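Preguntas que nos llegan sobre los escritorios curvos Laxdal y el resto del mobiliario de la sala. Respondemos sin catálogo delante.

## ¿De verdad hace falta un escritorio curvo?

Casi nunca. Si la pared es recta, compre uno recto y ahórrese el disgusto. El curvo tiene sentido contra un muro curvo, y aun así conviene medir el radio en 2 alturas, porque el ladrillo viejo engaña.

## Mistbridge promete «más de 1,000 combinaciones». ¿Es cierto?

Contando cada tirador y cada tono de blanco como una combinación, puede ser. Nosotros hemos encontrado 26 que tengan alguna utilidad - y somos generosos.

## ¿El cajón sirve para carpetas?

Medimos 53 cm de ancho útil. Caben, pero en la práctica nadie guarda carpetas.

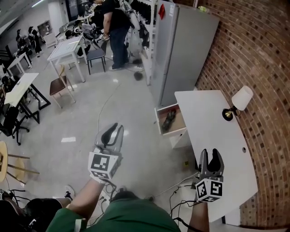

Los cajones abiertos acaban siendo el sitio de lo que no tiene sitio, diga lo que diga el folleto de Idlow. El blanco de este escritorio, con su interior marrón, guarda un bulto oscuro que lo mismo es un zapato que una prenda doblada. Si quiere orden, póngale un separador o asuma el resultado.

## ¿Y la luz?

Un aplique de pared queda bien sobre el ladrillo. Que baste para leer es otra cosa - Laurențiu Manole, que montó los nuestros, recomienda probarlo a las seis de la tarde antes de taladrar.

## ¿Hay descuento por llevarse también las sillas Drumetti?

Lo hay en septiembre. Compare antes el precio de agosto.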